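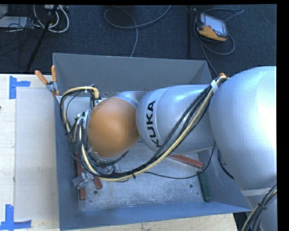

Pacita Sarmiento

Lab notes | Teaching & teleop
4 min read
Search this site Go

Quick one from the Badmont room, as the Ludar write-up is due and I've got a bus to catch. Most of you have been asking how the bin work is going. Going alright. Slower than the plan said.

For anyone who joined since March: we're showing the arm how to pick painted blocks out of the big metal bin, one at a time, by doing it ourselves. Two ways. Either you take hold of the wrist and walk it through the pick, or you stand back and drive it with the sticks. Same bin, same blocks, same start position. Then we see which set of demonstrations the arm learns better from.

Numbers so far. 200 picks recorded by hand, 154 of them kept. The ones we threw out were mostly me leaning on the arm and shoving the whole path sideways. Remote control: 330 recorded and we haven't finished going through them, so no kept figure yet, please stop asking Saturnino for one.

By hand is quicker to learn. Saturnino Moya had a first-year doing decent picks before lunch on her first morning, no manual, no nothing. You feel when the gripper is near the floor, you slow down without thinking. Downside is your arms. Half an hour and your picks get sloppy, and it shows in the recordings – a little wobble at the bottom of every approach. Also your own body gets in the way of the view. We tried standing on the far side. Worse.

Driving it is horrible for the first hour and then fine. The paths come out cleaner, people pause more though. Long pauses. Over a block, hovering, deciding. The model picked that up straight away and now it hovers as well, like someone choosing a biscuit. We're trimming the pauses before the next training run and I want to compare trimmed and untrimmed, so don't delete the originals. Whoever has the shared drive open, this means you.

Things that matter more than we expected:

The bin walls. Easy blocks are the ones lying out on the open floor of the bin. A long red one up close to the left wall, that's the hard case, you have to bring the gripper in at an angle and there's a rim to clear on the way out. Nearly everyone giving demos avoids those and goes for the easy ones first, so the arm never sees enough of them. New rule: the sheet tells you which block, you do that block. No choosing. Same goes for the green one over by the right wall.

The cables. They run down the outside of the arm in a fat bundle and sag under the wrist, and when you go in low they're going in with you. Saturnino has been re-tying them between sessions. If you turn the wrist too far while guiding by hand you can feel them pull, and that pull ends up in the demo. Keep the turn small. If you feel drag, stop and start the pick agian, don't fight it.

The clamp on the corner. Leave it. The bin shifted a bit in the spring and a whole afternoon's picks were useless to us. Check it before you record anything, and check it again after tea.

The controller. Put it down where you can reach it. Screen up, cable clear of your feet.

Carrasco have said yes to lending us the second set of sticks, the ones with a bit of push-back in them. I tried them at theirs and liked them. You get a nudge when the gripper touches something, which might sort out the hovering, or might just make people more nervous. We'll run them against the old pair with the same people, same sheets.

Log count stands at 1,409 entries, counting all the failed starts, test runs and the ones where somebody forgot to press stop and recorded themselves chatting. Plenty of tidying to do. If you can spare an hour, the labelling is dull but easy, good pick / bad pick / not a pick, and there's a short guide in the folder called Under. (Yes, just Under. Old joke, too late to rename it.)

Also wanted: a few people who have never touched the arm. Left-handers especially, we've hardly any and I suspect their paths look quite diffrent. Flat shoes, sleeves rolled up, somebody from the team stays with you the whole time with a hand near the stop.

Reply to this email or catch me or Saturnino in the room. Results on trimmed pauses next issue, if the run finishes.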